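September, evening

Rain until lunch, then a gray kind of brightness. I got up at six and did the stairs and the bathroom before breakfast because I knew the reading room would take the rest of the day, and it did.

We have had this house at Arnotlow for almost 2 years now and the reading room is still the room where things get put down. Neelam Chaturvedi left me a note on the kitchen counter asking if I could make a start on the books while she was in Sinham. She wants the bottom shelves clear by the time the radiator man comes. So I started at the bottom.

The bottom shelves were mostly the atlases and the bound magazines, which are heavy and don't like being moved. I carried them out to the hall in piles of four and stacked them against the wall under the coats. One of the spines came off in my hand, the gardening volume that was already taped. I put it aside with its cover and wrote "glue" on a scrap of paper so it doesn't go back on the shelf like that.

Behind the atlases: one knitting needle, a dried-up marker, a library card in a name I don't know, and a lot of dust. I looked for the other needle and didn't find it. Vacuumed with the narrow attachment. The bag was full before I had done half of it and there were no more in the closet, so I emptied the old one into the outside bin and put it back in. It held.

Tea at ten thirty. Shobha Kaimal called while I was drinking it. She has finished with the boxes at her mother's and has 107 paperbacks she doesn't want, and would we take them. I said I would ask Neelam but that I was sitting on the floor of a room full of books at that moment and she should take that into account. She laughed and said she would bring them anyway and we could argue at the door. I think that means they are coming.

After tea I did the middle shelves, and those went faster. I am not putting anything in order by author. We tried that when we moved in and gave up at C. I only want the tall ones together so they stop tipping over, and the ones that have been lying flat stood up where there is room. There isn't always room. I left some of them flat.

I found the Lindqvist novel I told Neelam she had lent to her sister. I owe her an apology for that. It was on the third shelf behind a dictionary. I read the first chapter standing up and then made myself put it on the arm of the chair for later.
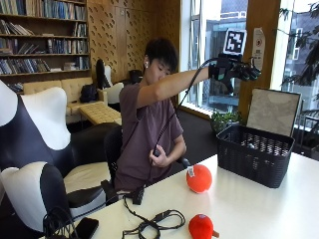
Photo: Neelam Chaturvedi

I want to write down what I think about the furniture while I remember it. The white table is good and should stay where it is. It wipes clean, and a person can sit at it and still have things on it. The lounge chair, the black and white one with the curved back, is too big for where it stands. Anyone coming in has to go around it. I have said this before and was told it is the best chair in the house, which is true, and that there is nowhere else for it, which may also be true. I measured the gap in the front bedroom this afternoon with the tape from the kitchen drawer and wrote the number on my wrist and then washed my hands. I'll have to measure again.

The gray basket I would like to keep on the table permanently. Things end up on the table whatever we do, and a basket with holes in it at least shows whether there is anything inside. The red plush things can go in there at the end of the day too. They roll when they are left out and I have gone after one under the chair more than once.

The framed board is a different matter. It has been leaning in one place or another since we moved in. Either it gets hung or it goes up to the attic. I would hang it in the hall, between the coats and the meter cupboard. Neelam says the wood paneling in the reading room would suit it better, but I don't want to put a nail in the paneling. We can discuss it when she is back for a whole day.

Lunch was late, at two. Soup from the freezer, the lentil one, and the end of the bread. I ate in the kitchen with the door open to let the dust smell out.

In the afternoon I went to the hardware store for vacuum bags and wood polish. They didn't have the right bags. They had the ones that fit the Pladance model, and the man was sure those would fit ours. They don't. The cardboard collar is too wide. I have kept the receipt under the magnet. The polish was fine. I used the sample cloth that came with it on one end of the bookshelf, low down where it won't show, and left it to see how it looks in daylight tomorrow. It is dark wood already and I don't want it any darker.

Then the atlases had to come back in from the hall, since I couldn't leave them under wet coats overnight. They are on the floor along the wall for now — out of the way of the radiator, so he can work. I know this is not the same as clear shelves. It is half of what was asked.

Neelam got in at six thirty with wet shoes. I told her about the Lindqvist book and she was nice about it. I told her about Shobha's paperbacks and she was quiet for a bit and then asked how many. She went and stood in the doorway of the reading room and said it smelled cleaner. She did not mention the chair and neither did I.

Spent: 235 on the installment for the radiator work, paid by phone before five, and the bags and the polish on top of that. There is 600 left in the house account for the month, and the gutters still have to come out of it.

To do tomorrow: return the bags. Glue the gardening volume. Measure the bedroom gap again and write it on paper. Ask the radiator man if he needs the table moved. Call Shobha before she loads the car.

My back is sore on the left side. Hot water bottle and the first chapter again — I was too tired standing up to take any of it in. Raining again since nine.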